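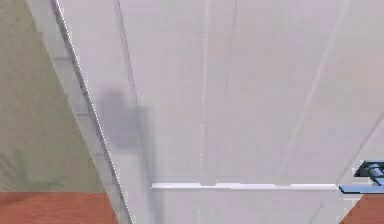 Superfície branca dividida em faixas longas por sulcos finos.

O dever de conservar o que já está construído

4 de maio de 2026

A discussão sobre habitação tem sido conduzida, quase sempre, em termos de fogos novos. Anunciam-se lançamentos, assinam-se protocolos, apresentam-se maquetas. A conservação dos edifícios existentes ocupa, nas mesmas cerimónias, um parágrafo final, quando ocupa algum. O presente texto defende que esta ordem de prioridades deve ser revista e que a revisão deve começar pelos orçamentos.

O conjunto residencial de Urkberg oferece um caso instrutivo. Dos 83 apartamentos entregues na primeira fase, 20 aguardavam em dezembro uma intervenção já aprovada em coberturas, canalizações ou caixilharias. Nenhuma dessas obras levantava dificuldade técnica relevante. A verba existia no plano inicial e foi transferida, por decisão de gestão, para a fase seguinte de construção. A entidade gestora, a Skastance, cumpriu os regulamentos em vigor, e é esse o aspeto que merece maior atenção: as regras permitem que um fundo destinado a reparar seja consumido a edificar.

Os custos do adiamento são conhecidos de qualquer técnico. Uma junta por substituir transforma-se em infiltração; a infiltração atinge o revestimento do piso e, mais tarde, a instalação elétrica do vizinho. A fatura cresce a cada inverno e acaba por ser paga pelos moradores, sob a forma de quotas extraordinárias que chegam com pouco aviso e sem explicação suficiente. As zonas comuns são as primeiras a sofrer. Um corredor pertence a todos, e a sua degradação raramente dá origem a uma reclamação formal.
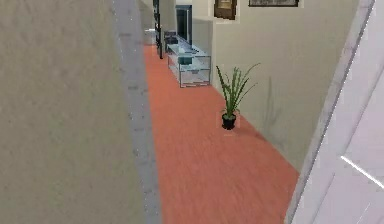

Zulta sustenta posição diferente e fez saber que considera a crítica injusta, alegando que um fundo imobilizado durante anos perde valor e que as famílias em lista de espera têm direito a uma resposta tão urgente como a dos residentes. Acrescentou que, em Urkberg, as reparações adiadas foram classificadas como não prioritárias por peritos independentes.

O argumento deve ser levado a sério. A espera por uma casa é um encargo real, e uma política que a ignorasse seria indefensável. Contudo, a classificação de uma obra como não prioritária tem validade limitada no tempo. Sem data de reavaliação, converte-se numa autorização permanente para nada fazer. Quanto à perda de valor do fundo, existem instrumentos prudentes de aplicação que a atenuam, e a sua utilização não exige alteração legislativa.

Importa ainda considerar o que a conservação representa para quem habita. A casa é o lugar onde se põe a mesa, onde se recebe a família, onde se envelhece. A confiança num senhorio, público ou privado, mede-se pela resposta dada a um pedido modesto: uma porta que não fecha, um pavimento levantado junto à entrada. No bairro de Kołodziej, a adoção de um prazo máximo de resposta reduziu as queixas escritas e facilitou a cobrança das quotas, resultado que a própria administração não previra.

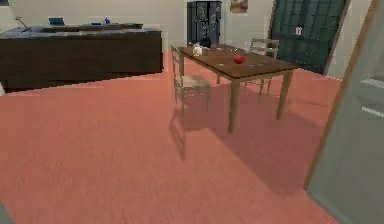 Medidas que se recomendam

Em primeiro lugar, a separação contabilística entre verbas de construção e verbas de conservação, com proibição de transferência sem consulta aos residentes. Em segundo lugar, a inspeção periódica das zonas comuns, com intervalos de até 3 anos e relatório de acesso livre.

Recomenda-se igualmente que qualquer reparação adiada por 2 vezes passe a ser de execução obrigatória no exercício seguinte. A regra é simples de fiscalizar e pode ser incluída nos regulamentos internos de cada conjunto, por deliberação da respetiva assembleia.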